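The Green Check Tablecloth and Other Kitchen Table Things

Welcome to the gallery page, and please pull up a chair. I have been meaning to put these together in one place ever since September, when a few of you wrote to ask about the tablecloth and I realized I had talked about it in dribs and drabs for months without ever giving it a page of its own.

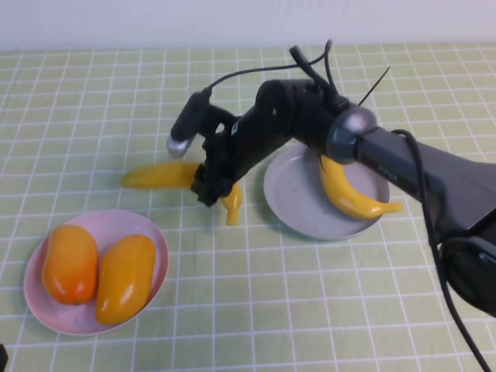
The light green one with the thin white lines
Bright yellow over pale green, which has to be my favorite pairing of the whole year. I think it's the plain off-white wall behind the table that lets the green do its work, and I'm glad I never got around to painting it.

How it came to us

I bought the cloth at the Sunday market in Sisbridge, from a stall that sold mostly buttons and curtain ends, and it was folded so small at the bottom of a box that I took it for a napkin. When the seller shook it out I'm afraid I gasped a little (I am not hard to please where tablecloths are concerned). She wanted 5 dollars for it. I gave her the money before she could think it over, and then felt guilty and bought a bag of buttons as well, which are still in the bag.

I had wanted a green cloth for a long time. My grandmother kept one on her kitchen table in Lurnell, a darker green than mine, with a scalloped edge, and every meal I can remember from those summers happened on top of it – corn, cold chicken, more cucumbers than any family could get through. Hers went to a cousin, quite rightly, and I never found another like it. Mine is paler and more modern looking with its squares, but it gives me something of the same feeling when I come in with the groceries in the morning and the light is on that side of the house.

On squares, and keeping them straight

A checked or gridded cloth is a wonderful thing and also a small tyrant. With a floral you can throw it over the table any old way and the flowers will forgive you. With a grid, if you put it down even slightly crooked, you will see it from the doorway and from the stove and probably from the yard. I line up one white line with the edge of the table on the long side, smooth it with the flat of my hand from the middle out, and then go around and check the short side. It takes a minute. My family thinks this is very funny.

If you are shopping for one, I'd say look for thin lines over thick ones. Thick lines make a table feel busy once there are plates on it, and thin ones more or less step back and let supper come forward. I also like small squares better than big ones in a little kitchen, though I have seen big squares look splendid on a long porch table, so don't let me talk you out of them if that's what you have your heart set on.

What yellow does

I promised a word about yellow. For years I decorated the table in what I thought of as sensible colors, cream and brown mostly, with a bit of blue at the holidays. Then one gray week I put lemons in the middle of the green cloth, only so they'd be out of the way of the cutting board, and the entire room cheered up! I have hardly been without something yellow on it since. Lemons are the easiest. Summer squash is lovely too, and so are those small pale pears that never taste as good as they look. Bananas are the best of all for shape, I think, with that nice long curve going across all the straight lines, and they have the great advantage of being eaten and replaced every few days, so you never get tired of your arrangement.

Daffodils belong on this list as well, and a few of you have told me firmly that forsythia does too. I don't have forsythia. The last owners of this house took theirs out, and I think about it every spring.

One caution – a very orange yellow, like a ripe mango, seems to turn the green a little muddy, at least in my kitchen. Clear, bright, slightly silly yellow is the one you want.

Washing and ironing

I wash the cloth in cool water with the dish towels and hang it on the line if the weather is decent, folded once over the line so the pegs don't leave marks in the middle. I iron it while it's still a bit damp. Ironing a grid is more pleasant than ironing a plain cloth, and I can't quite explain why, except that the lines give you something to follow, rather like mowing a lawn. If there's a spot of coffee I go at it with dish soap before the wash, and for tomato I put it out in the sun afterward and hope.

Please don't starch it. I did that once for a birthday and it stood up at the corners like a sail.

The ones I didn't keep

There was a linen cloth from Lilleck, a good one, heavy as a blanket, and it was so fine that we were all afraid to put a glass down on it. It went to my sister, who has a proper dining room and calmer children. There was a red gingham that I loved at picnics and could not live with at breakfast. And there was an oilcloth with strawberries, which lasted 21 years through every kind of spill before it cracked along the fold, and which I still miss when somebody is painting or making pies.

I've kept a piece of the oilcloth to line the drawer where the potholders live. You'd be surprised how cheerful it is to open a drawer and find strawberries.

Questions you've sent in

Several of you asked how large a cloth to buy. I like mine to hang down a hand's width and a bit more on every side, enough to look generous without ending up in anyone's lap. Measure the table before you leave home and write it on a slip of paper in your purse. Mine has been in there so long it has gone soft as cloth itself.

Somebody else wanted to know if a pale green would look cold in a room that faces north. I can only speak for our own kitchen, which gets the morning sun, but I'd try it with warm colored plates, or put a loaf of bread on it and see how you feel.

And to the reader who is hemming her own from a bedsheet – please send word when it's finished, and tell me how you managed the corners. Mine always come out lumpy.

Page last added to on Sunday, March 10, 2019. The napkins will get their own gallery as soon as I've ironed them.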